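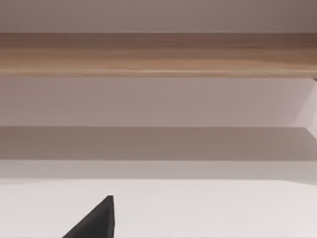
Credit: Vullex Picture Library

Light, Color and Shadow
Wovelus Science Pages for Young Readers
Updated Sunday, December 27, 2020

Light is a form of energy that the eye can detect. It leaves a source, such as the sun or a lamp, and moves in straight lines until it meets something. In empty space it covers up to 300 thousand kilometers each second. In water and glass it moves more slowly.

What happens when light meets an object

Part of the light may bounce off. This is called reflection. Part may be soaked up by the material, and this is called absorption. If the material is clear, part may also pass through. Most objects do more than one of these things at the same time. A window lets most light through but reflects a little, so you can see a faint copy of the room in it at night.

A mirror reflects light in an orderly way. Each ray leaves at the same angle at which it arrived. A sheet of paper looks smooth, but its surface is full of tiny bumps that send the light off in many directions. This is called scattering. Surfaces that scatter light are described as matte, and you cannot see your face in them.

White, gray and black

Sunlight looks white but is a mixture of colors. A white surface reflects nearly all of them. A black surface absorbs nearly all of them, and the energy it takes in warms it. A gray surface is in between. The same white wall can look gray in a dim corner, where less light reaches it.

How the eye sees color

At the back of the eye is a thin layer called the retina. In most people it holds 3 types of color-sensing cells, called cones. One type responds most strongly to long waves of light, one to medium waves and one to short waves. The brain compares the signals and reports a color.

A lemon reflects red and green light and absorbs most of the blue. The brain reads this mixture as yellow. Magenta is an unusual case. It has no place of its own in the rainbow. We see it when red and blue light reach the eye together with little or no green. 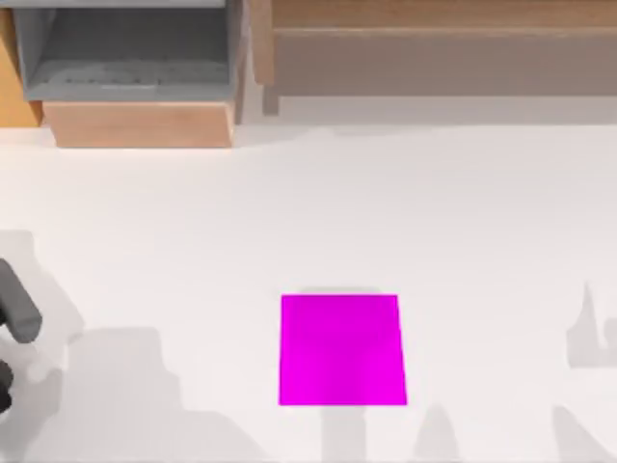
Magenta against white. The shadows have soft edges.

Shadows

A shadow is a place that light from a source cannot reach directly, with an object blocking the way. Few shadows are fully black. Light scattered from walls, ceilings and the sky still gets in.

The darkest part of a shadow is the umbra. The paler border is the penumbra, where only part of the source is blocked. A small source gives a sharp edge. A wide source, such as a cloudy sky, gives a blurred one. In November, when the noon sun is low in northern countries, outdoor shadows are long even in the middle of the day.

Try it: measuring a penumbra

You need a flashlight, a ruler, a pencil and white paper.

1. Lay the paper flat in a dark room.
2. Hold the pencil just above it and shine the flashlight straight down.
3. Raise the pencil 4 centimeters and measure the blurred border.
4. Raise it again and repeat. Write down each result.

The border should grow wider as the pencil moves away from the paper.

Words to know: absorption, cone, matte, penumbra, reflection, retina, scattering, umbra.

A results table is on page 52 of the Trirkdale Workbook of Light. Next topic: Lenses and the Nilsuwan Water Drop Test.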